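We use cookies to make this site work and to count visits. Accept | Settings

Open day at Prirnetti, Sullville
October, by the editor of the workshop visits page

I have wanted to see the Prirnetti furniture works since I bought one of their desks. They make work tables for schools and offices, and one time in the year they open the doors to visitors. I took the early bus from Grasadport and arrived at 11 in the morning, when the first group was already inside. The ticket was free, but it was necessary to register before.

We were 12 persons in my group. The tour begins in the room where the finished tables stand, and after this it goes backward through the work until the wood store. I found this order a little strange at first, but later I liked it. 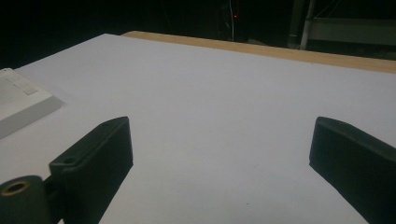
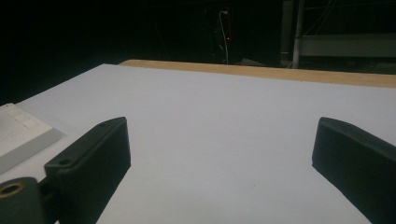
White work surfaces in the first room. Both pictures have also the strip of light wood at the far edge.

The white top is what they sell the most. Our guide told us that customers ask for white because papers and small parts are easy to see on it. I put my hand flat on one of the tables and moved it slowly from side to side, and I could not feel any place where the surface changed. Under the cool lamps the white looks a little blue or gray. At home, in my kitchen with yellow light, I think it would look much warmer. A lady in the group asked if they have a cream color, and they have, but only by order and with a longer wait.

I was more interested in the wood strip. It is plain and light, the color of honey, and it stands a little higher than the top, so a pencil should not roll down behind the table. The guide said that the company tried a white strip in the past, and the schools sent letters to ask for the wood again. I understand them. A table which is all white is somewhat cold for me.

From there we went to the cutting hall. It was loud and we received ear protection. The big saw comes from Seneviratne, a firm I did not know before, and it was stopped during our visit for safety, but a smaller one was working and we could watch it from behind a yellow line. The smell of fresh wood was very good. They told us that the works made 2,360 tables last year, and that 29 people are employed, with the office included. I expected more people for so many tables.

The last stop was the wood store, which is not heated. Please bring a jacket if you go! We stayed there too long, I think, and the explanation about drying the boards was difficult to follow from the back of the group.

After the tour there was coffee and a dry cake in the canteen. It was also possible to buy second choice tops with small faults at half price. I looked at two of them, and on one I did not find the fault until it was shown to me. I did not buy, as I had to go home by bus.

The parking is small and was full before noon. From the station in Sullville you can walk, but there is no sidewalk on the last part of the road. The next open day will be in spring, and registration is again by telephone.

Contact | Copyright, all rights reserved | Back to top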